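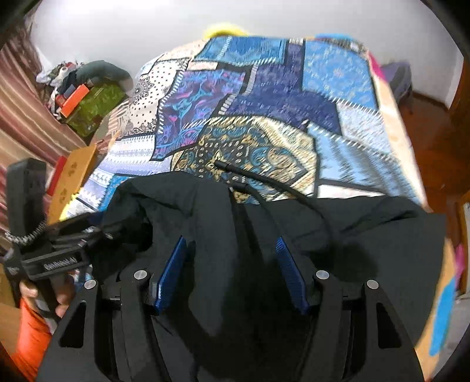

Kalliopi Antoniadis has been paid to put other people's clothes away for long enough that I expected a speech about calm. I have sat through that speech before, from others in her line of work, and I came to her house in Kandcombe with my objections written on an index card. What she wanted to talk about first was the bed. A black garment dropped in a heap on a patchwork spread, with a thin black cable trailing across it, is in her view the true state of most bedrooms at most hours, and she would like the advice business to begin there. "Everyone writes about the closet," she said. "The closet is where the thing ends up if you're lucky. The bed is where it lives."

I said that sounded like something from the back of a book. She said it was from the back of her book, which has not found a publisher.

Home Rooms Interviews Mending Letters Archive Contact

She started out folding sweaters at Sfakianakis, the department store in Iltness, and moved from there to what she calls house work and what her invoices call domestic ordering. A first visit costs $228. I asked her what a person gets for $228 that they would not get from an afternoon alone with the radio on.

"Me standing there," she said. "You don't sit down on the bed when I'm standing there."

I told her that was a lot of money for being prevented from sitting down. She agreed that it was a lot of money. She did not lower the price in front of me.

Her method, such as it is, treats the top of the bed as a work surface. Clothes go onto it, get handled once, and leave. What goes wrong is that the bed is also comfortable and wide and at a good height, so clothes arrive all day long and don't leave until somebody wants to sleep, at which point they go to a chair. She has strong feelings about the chair. She makes clients carry it out of the room on the first visit and put it in the hall.

I asked where the clothes go then. "The floor, for a week or so," she said. "Then they get annoyed."

And after that?

"Some of them put the chair back."

I liked her better for that answer. Most of the people I have interviewed on this subject have a success rate that would embarrass a surgeon. Antoniadis says she doesn't keep one. She used to mail a postcard to each client after a couple of months asking how the bedroom was, and she stopped when she noticed that the ones who wrote back were the ones who would have been fine anyway.

We moved on to dark clothing, where she has theories I find harder to swallow. She believes black garments pile up faster than colored ones. Her reasoning is that a person can't tell at a glance whether a black top is clean, so it gets left out for a decision that is never made. I pointed out that people may simply own more black clothes. She thought about that and said it was possible. Then she went right on with the theory as though I hadn't spoken, and I have to report that a day later I was holding a black cardigan up to my own window, unable to say whether I had worn it.

Her rule for these is blunt. If you can't tell, it's been worn, and it goes in the wash. Beatriz Amaral, who runs the laundry service at Stundcombe and sees the results of that rule by the bag, is not a fan. "She sends me clean clothes," Amaral told me over the phone. "I wash them. They come out the same, only a little grayer. I've told her. Smell the thing, look at the collar, hang it up." She added that she was happy to keep taking the money.

I read this back to Antoniadis, who shrugged. "Beatriz has a nose," she said. "My clients have a heap."

On hoods the two of them agree. Anything with a hood resists folding and should be hung from a hook by the neck loop, or laid face down with the hood brought back flat over the shoulders before the sides come in. Antoniadis showed me this on one of her own sweatshirts. It took her no time at all. It took me three tries, and mine had a lump in the middle like a swallowed orange. She put it on the shelf without comment and I am fairly sure she refolded it after I left.

Cables are the part of her talk that convinced me most, perhaps because it had the least philosophy in it. A charging cable that reaches the bed will end up in the bedclothes. It gets folded into shirts, goes through the wash in a sleeve, and turns up with its connector bent. She doesn't believe in boxes for them, or the fabric ties sold in packets by the register. She ties the cable to the leg of the nightstand with a piece of string, leaving enough to reach the top and no farther. "So you can't lie in bed with the phone," I said. She said I could lie in bed with the phone all I liked, but it wouldn't be charging.

I asked whether people paid extra for the string.

"The string is included."

Then there is the matter of the bedspread. Antoniadis is in favor of a busy one, which surprised me. The usual advice is plain and pale, and I had assumed she would give it. She holds that a plain white cover makes people timid. They smooth it and stop using it, and the clothes go straight to the chair. A patchwork in blues and purples with a bit of gold paisley doesn't mind being worked on, and a dark sweatshirt left lying on it looks wrong enough from the doorway to get picked up.

I don't buy the second half of this. A person who has stopped seeing a heap has stopped seeing it against any background, and I said so. My late aunt kept a tartan blanket under a drift of cardigans for as long as I knew her and it shamed her into nothing. Antoniadis asked what color the cardigans were. I said all colors. "Well, there you are," she said, and I still don't know where I was supposed to be.

For balance I talked to a former client. Gerasimos Kalogeropoulos hired her in June, after his daughter moved out and he found he had two bedrooms' worth of clothing and no clear idea why. He is a retired bus dispatcher and speaks well of her, with reservations. "She was right about the bed," he said. "I clear it before supper now, when I still have the energy. Before, I was doing it at eleven at night, and at eleven at night you'll put a coat in a drawer." The string he took off after a few days. The chair is back. "I need somewhere to put on my socks," he said. "She never had an answer about the socks."

She has an answer about the socks. It is that you sit on the bed. I reminded her that the fee was for not sitting on the bed, and for the first time in our conversation she laughed. Then she said sitting to put on socks was a different kind of sitting, and would not be drawn any further.

What I couldn't get from her was any claim that a cleared bed does a person good in some larger way. I tried several times, partly so I could argue with it. Does it help you sleep? She didn't know. Does it make people kinder to each other? She had cleared beds for couples who didn't speak to each other the whole visit. The most she would say is that it's nicer to get into a bed that hasn't got a sweatshirt and a wire in it, and that most people, asked at noon, would agree.

Whether that is worth $228 I leave to the reader, and I note that the one piece of her advice I have kept up, clearing before supper, was free with the interview. Antoniadis is giving a Saturday talk at the library hall in Iltness on 24th August, with folding practice afterward. Bring something with a hood. She asked me to mention that there will be chairs.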